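Local License Fees and the Small Cannabis Retailer

Posted March 26, 2026

The town council of Lamont will vote in June on a revised schedule of local fees for licensed cannabis businesses. I have advised municipal clients on licensing matters for 11 years, and I submitted written comments on the proposal last week. The views in this post are my own and do not represent those of any client.

Under the present ordinance, every licensed retailer pays a flat annual fee of $400 to the town. The proposal would raise that fee to $1,025 and apply it equally to all license holders, regardless of sales volume. A single-counter shop such as Grilberg would pay the same amount as Lesura, which operates a large store near the highway and a delivery service.

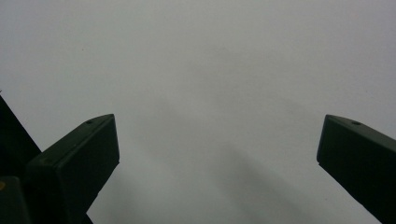 What the Fee Is Meant to Cover

A regulatory fee should bear a reasonable relationship to the cost of regulation. The staff report lists inspection visits, records review and the handling of complaints, but it does not assign hours to any of them. Lorna Carnegie, who drafted the original ordinance, raised this point at the public hearing and asked that a cost study be completed before the vote. I support that request.

It may well be that the current fee is too low. Inspections have become more detailed, and the town must now review delivery logs that did not exist when the fee was set. Those costs should be documented, and the portion that arises from delivery should be charged to the businesses that deliver.

A Tiered Alternative

My comments recommend a base fee for all retailers, with a separate charge for delivery endorsements. The neighboring town of Flurnonau has used a similar structure for about 12 months. Its clerk, Dougal Tosh, was kind enough to send me the application forms, which are short and easy to follow.
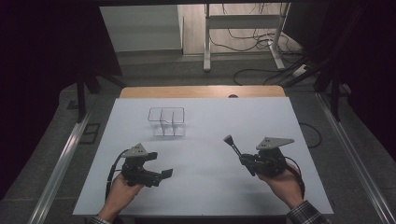 The tiered approach does ask more of the clerk's office in the first year. Applications must be sorted by category, and a business that adds delivery partway through the year will need a prorated bill. I have suggested that the town use the existing renewal date for all categories so that only one billing cycle is required.

I have also asked the council to allow payment in two installments. Many retailers still have limited access to ordinary bank credit, and a single payment due at renewal falls in the same month as the state license fee.

Written comments may be filed with the town clerk until the agenda for the June meeting is posted. Residents as well as license holders may submit them, and each should cite the section of the draft ordinance to which it refers.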